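The left finger closed before the right one. The difference was small, perhaps the thickness of a coin, but it was there every time, and Holger Isaksson wrote it down every time in the same column of the same notebook.

He had built the gripper over the winter, in the evenings, on the landing table under the skylight. Two fingers, printed in black. A four-bar linkage on each side, so that the pads stayed square to each other as they came together. One cable from the trigger to a yoke, and from the yoke two short links out to the fingers. It was a simple mechanism. If both links were the same length, both fingers would move the same distance. They did not move the same distance, so the links were not the same length, or something was bending.

He measured the links. They were the same length.

"It might be the yoke," said Skukska, down the phone.

Skukska was not a person. It was a parts counter in an industrial unit behind the bus depot, and whoever picked up gave the name of the firm and no other. Holger had spoken to at least two voices there. This was the one who asked questions.

"I've checked the yoke."

"Checked it for what?"

"Width."

"Check it for twist," said the voice, and told him the bearings would be in after lunch.

He took the yoke out. That meant removing the cable, and removing the cable meant losing the tension setting, which had taken him most of an evening to find. He marked the adjuster with a scratch before he let it go. Then he laid the yoke on a sheet of glass and pressed each corner in turn with a pencil. The third corner clicked.

He pressed it again. It clicked again.

The part had warped on the print bed. He had taken it off while it was still warm, in January, with the window open, and had thought nothing of it. He wrote in the notebook: Yoke 1, twisted, replace. Under that he wrote: Let cool.

The new one took over 4 hours. He did not watch it. He went downstairs and made soup and ate it standing up, and then he washed the pan, and then he rang his daughter, who did not answer. She rang back while he was drying the pan.

"Are you still doing the hand?" she said.

"It's a gripper."

"What does it pick up?"

"At the moment, foam blocks."

"And after the foam blocks?"

He looked at the pan. "Cloth," he said.

She did not say anything for a bit. Her mother had taken in mending for thirty years in that house, and had folded everything that came through it: other people's curtains, other people's shirts, tea towels that nobody would have blamed her for leaving in a heap. In her last year she could not close her right hand on anything thin. She could hold a mug. She could not hold the edge of a sheet. Holger had watched her try for a whole afternoon once, and had not known whether to help, and had gone out and cut the hedge.

"Cloth is hard, isn't it?" his daughter said.

"It's hard for a machine. It has no shape of its own. You can't tell the machine where the corner is, the corner moves when you touch it."

"So how will you do it?"

"By hand first. I hold the thing and squeeze the trigger and see what the fingers will do. If they won't do it for me they won't do it for a motor."

"That's sensible," she said. She sounded tired. She said she might come up at the end of the month, if she could get the time off, and he said the bed in the back room was made.

It was not made. He made it after she had rung off, with the quilt that had the hearts on it.

Yoke 2 sat flat on the glass. He pressed every corner and nothing clicked. He fitted it, set the adjuster back to the scratch, and squeezed. The fingers closed together, or so nearly together that he could not see the gap in time between them. He squeezed again, slowly, with a strip of paper at the centre line. Both pads reached the paper. The paper did not move.

He wrote this down and underlined it.

The pads were the next trouble. He had cast the first pair from a kit marked Jonex, a clear rubber with a good deal of give, and on foam they were excellent. On cloth they were useless. They took hold, and then the cloth slid out between them as if it had been oiled. He tried them on a tea towel, a sock, a handkerchief and the hem of his own shirt. The sock stayed. Everything else came away.

He rang Skukska again.

"Too soft," said the voice.

"I thought soft was good for grip."

"Soft's good for lumps. On something thin it squashes flat and there's no edge to bite. You want it stiffer, and you want it at an angle, so it meets at the tip first. What are you lifting?"

"A towel."

"Off what?"

"Off a bed."

"So it's soft underneath as well." The voice thought about this. "Then you'll want to push down and pinch. Get a bit of a crease up between the tips before you close. Have you got enough opening?"

"58 millimetres."

"Plenty. There's a blue we sell, it's Trumura's. Comes out very dark. I'll put a tin by."

He fetched the tin on the bus. He poured the new pads that night and left them until the next evening, since the yoke had taught him that much. They came out of the mould cleanly except for one corner, where there had been a bubble. He trimmed it with a scalpel. He glued them so that they tipped inwards a few degrees, checked the tip contact with the paper strip, and found it even across the width.

The landing table was no good for the trial, being hard. He carried the gripper into the back room, where the bed was, and took a towel from the airing cupboard without looking at which one. It was the one with the tree on it. The orange flowers had kept their colour. The white had not, quite. He spread it over the quilt and did not smooth it, because smoothing it would have been cheating.

He held the gripper over the middle of the towel with the fingers open.

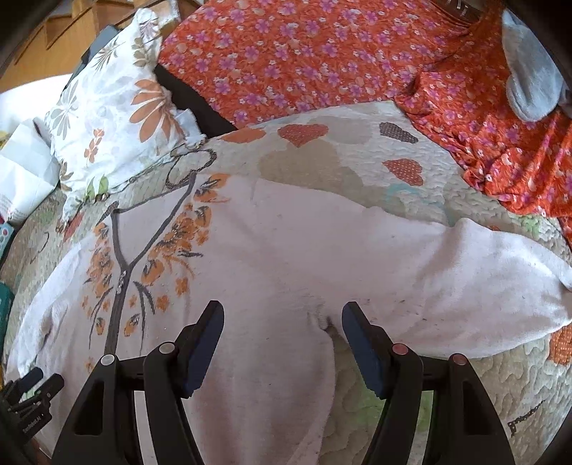
Trial 1, back room: fingers open, new pads, towel on quilt.

There was already a small crease under the tips. He lowered the gripper until he felt the mattress take the weight. Then he squeezed, and kept the wrist still, and let the pads come in.

The crease stood up. It stood up between the tips like the ridge on a made bed when somebody has left a belt under the sheet. The pads met on it. He lifted, and the towel rose with them, first the crease and then a cone of cloth hanging from it, the branch folded over on itself. He held it a hand's width above the quilt and counted under his breath.

At nine it let go on the left side.

He put the gripper down and wrote: Trial 1, lifted, held nine seconds, slipped left. He looked at the left pad. There was a bright line along the lower edge, where he had trimmed the bubble. The scalpel had left the surface smooth. The rest of it had the faint grain of the mould, and the grain was evidently doing the work.

He roughened the smooth place with a nail file. It took a few minutes. The file had been in the bathroom cabinet and had not been moved for a long time, and when he had finished he put it back where it had been.

Trial 2 held until he grew tired of holding it.

He did the next ones more carefully. He tried the towel flat, with no crease to start from, and failed twice and then learned to draw the fingers towards each other while still pressing down. He tried at the fold. The fold was easy, there was an edge to get under. He tried at the hem, which was thick, and the gripper took the hem as if it had been made for it. He tried at the corner last. The corner curled away from him. He followed it across the quilt, squeezing and missing, for the best part of a page in the notebook.

The phone rang downstairs. He let it ring and then thought better of it and went down.

It was Lưu, from the workshop in town, who had lent him the good calipers and would like them back, no hurry. Lưu asked how the linkage was.

"Even," said Holger. "It was the yoke. Twisted."

"They do that. What's it lifting?"

"A towel, by the middle, the fold and the hem. I can't get the corner."

"Nobody can get the corner," said Lưu. "Come at it from inside. Pinch a few centimetres in and let the corner hang, then you know where it is. It'll be at the bottom."

Holger stood with the receiver and thought about this. It was what she had done. She had never gone for the corner. She had picked the cloth up wherever it lay and run it through her fingers until the corner arrived.

"Are you there?" said Lưu.

"Yes. I'll bring the calipers in."

"No hurry, I said."

He went back up. The room had grown dim and he put on the lamp, and read 2225 off the clock by the bed, and wrote that beside the next trial number. He set the tips down on the towel well in from the edge, pressed, and squeezed. The crease came up. He lifted, and the cloth swung and turned over once and settled, and the corner hung straight down at the bottom of it with the hem showing on both sides.

He could not do anything with it. He had one gripper, and it was full. He would need a second, built the same, with the yoke left to cool.

He reached out with his left hand and took hold of the corner, and held the towel up between the two of them, himself and the machine, until it was more or less square. Then he brought the edges together. It was a poor fold. The branch did not line up.

He put it on the chair and turned to a clean page, and wrote at the top: Gripper 2. Parts.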